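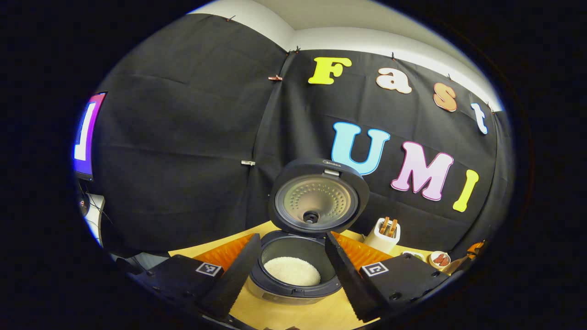
Search this site Enter keywords Go

Right, hello everyone, can you hear me at the back? Good. I'm going to talk about rice, and mainly about why mine was terrible for years.

(Pause. Let latecomers sit down.)

I learnt to cook pilav from my aunt, Elif Naz Başaran, who never measured a thing in her life. She'd say "enough water" and walk off! So I kept a notebook, and after 22 goes at the same dish I had one page I could trust. Read out the page – slowly, people like to write it down.

Rinsing next. I do it in a big bowl, swishing with my hand, and I stop when I can see my fingers through the water. Then a soak, some 6 minutes if I'm hungry, longer if I've remembered.

Tell the Gistow story here. Church hall, December, 925 grams of rice in one pot and me stirring it like porridge. It set. We sliced it.

(Skip the bit on butter if we're running behind.)

Resting – please do rest it. Tea towel under the lid, heat off, go and lay the table. I still peek, I can't help myself.

Ask who grew up with a crust at the bottom of the pot and who was told off for it. Take a few answers, then pass the tasting bowls round from the left.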